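How to Lay Out a Small Glassware Bench

A bench layout should let you reach every piece of glass without passing your sleeve over another one. The steps below are for a plain tabletop with a few beakers, a dish, tongs and a lamp.

Step 1. Clear the top and wipe it down. Put tall glass down first, toward the front, where you won't have to reach over anything to get it.
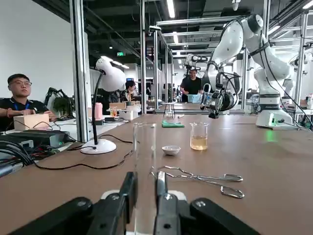

Low pieces go behind or beside the tall ones. Keep the tongs next to the dish they will be used with, handles toward your working hand.

Step 2. Place the lamp. A round base needs a flat spot well away from the liquids — the arm can do the reaching. We use a 4000 K bulb, neutral enough to judge a pale yellow solution. Run the cords toward the back or side edge, and coil any slack before you pour anything. 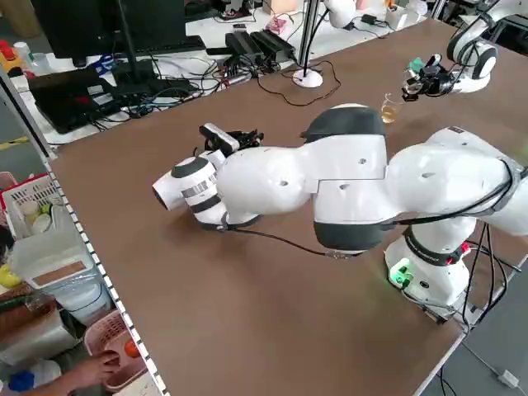 Posted by the Turnholm Bench Notes editor
Filed under: Setup, Glassware
Updated in June

Step 3. Group by task. Everything for one job should sit within a hand's width. If you work from the Bretix tray list, ignore the order it gives and go by what you pick up first. Leave the rack at the far side until you have tubes to put in it. 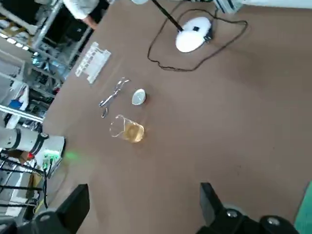
Beaker, tongs and rack on the bench.

Step 4. Pour. Fill beakers no more than two-thirds. For a 400 ml beaker, that means stopping a little past the 250 line. Hold a handled measure by the handle and keep the spout over the receiving vessel the whole time. Read the level at eye height, with the vessel standing on the table, and read the bottom of the curve.

Step 5. Label before you walk away. Tape and a pencil are enough. Write the contents and the time — 2:15 is fine, "afternoon" is not.
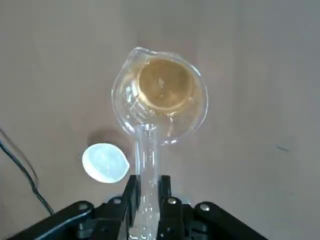

Clelia wrote in to say that she pours first and labels second like everyone else, but she sticks the blank tape on before the glass is filled, so it goes onto a dry surface. We have switched to doing it her way.

Step 6. Put away in reverse. Liquids go first, then glass, then metal, and the lamp last.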